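Segmenting Hand-Held Gripper Demonstrations: Project Report

Nathalie Hoekstra and Attila Tóth
Perception and Planning project course, June

1. What we set out to do

When we picked this topic we thought the learning part would be the hard bit, and that getting clean demonstrations into the learner would be an afternoon of scripting. It took most of the term! Our tool, which we named Wenell after a long evening of bad suggestions, takes a recording of a person handling cloth with two hand-held grippers and splits it into labeled phases: approach, grasp, spread, release. A planner can then reuse those phases one at a time.

We started from the course's older tool, Cordero, which cuts a recording wherever both grippers slow down. That is fine for blocks and cups. Cloth is another matter, and people slow down all the time while they fuss with a fold.
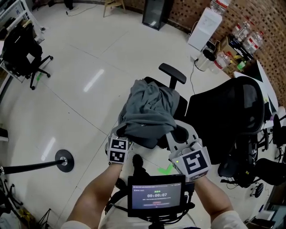 Wenell works from the pose of each gripper over time, and everything downstream depends on that pose being steady. We find the printed markers in every image, solve for the pose of each cube, and smooth the result with a small filter that Attila wrote and rewrote (the third version is the one in the repository). With both grippers pressed into the cloth on the back of an office chair, as they are here at seven seconds on the timer, the hands may well be close to still, and Cordero would happily cut there. We wanted that moment kept whole as part of one phase, so we added the distance between the two cubes as a second signal and only allow a cut when the speed and the distance both change character.

2. Marker dropouts

Our first real trouble was losing a marker for a few images when a wrist turned. The pose would vanish, come back a little to one side, and Wenell would see a huge jump in speed and put a boundary there. Nathalie's fix was to hold the last good pose for up to 4 images and mark everything longer as a gap. Gaps are passed along to the planner as gaps, which made the planner code a bit longer but saved us a lot of puzzled staring at plots.

3. Results

We labeled 27 recordings by hand, each of us separately, and compared notes afterward. Wenell matched our phase order in all but 2 of them. Both misses were releases where one gripper let go well before the other, and to be fair we had argued about those labels ourselves.

4. Still open

Boundaries still land a touch late on slow releases. We would also like to try a separate phase track for each hand, and the branch for that is started but does not pass its tests yet.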